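Speaker notes: Denim, from mill to closet
Skeltham Library, evening talk series, February

Slide 1. Title

Wait for the doors to close. Thank the library for the room. Say that questions are welcome at any point and that the fabric swatches on the side table can be handled.

Slide 2. The Stollard mill

Start with the building, since most people here have walked past it. Built in 1877 on the river side of Stollard, first for sailcloth, later for heavy work cotton. The looms were narrow, so the cloth came off narrow too, with a finished edge on both sides. Pass the first swatch around now.

Slide 3. What makes it denim

Twill weave. The crosswise thread goes under two or more lengthwise threads, and each row shifts over by one. That gives the diagonal line. Ask people to look at their own jeans if they are wearing them.
Lengthwise threads are dyed, crosswise threads are left plain. The inside of the leg is paler for that reason.

Slide 4. Indigo

Indigo sits mostly on the outside of the yarn. The core stays white. When the surface rubs off, the white shows through. Rope dyeing: dip, lift into the air, dip again. The Krasniqi dye house ran 7 dips for its darkest cloth. Read the line from the order book if there is time: "500 yards, dark, no streaks."

Slide 5. Why it fades where it does

Knees, pockets, hems, seat. Anywhere the cloth bends or rubs. Washing takes color from the whole garment, and creases lose more than flat areas. Turning jeans inside out before washing slows this down. Cold water, a short cycle, line dry in the shade.

Slide 6. Storage

Hang or fold, either is fine for everyday pairs. For old pieces, change the folds a few times a year so the same line does not take all the wear. Rolling makes a softer bend than a hard crease. 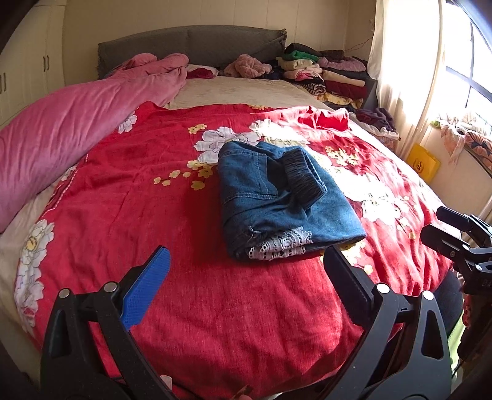

Blue jeans in a compact bundle. Slight fading at the folds.

Leave this one up while talking about the Jarkora collection. Their older work pants are kept in drawers with plain tissue in the bends. No plastic bags, no cedar touching the cloth.

Slide 7. Mending

Show the 4 patch samples in order: iron-on, hand darn, machine darn, patch from behind. The iron-on lifts at the corners after repeated washing. Spend the most time on the patch from behind. Cut it larger than the hole, match the grain, stitch past the weak area.

Slide 8. Questions

Likely ones: freezing jeans (does not clean them), vinegar in the wash (little effect on modern dyes), how to shorten a leg and keep the original hem. For the last, use the pinned sample on the side table.
Collect the swatches before people leave. Room has to be clear by 9 p.m.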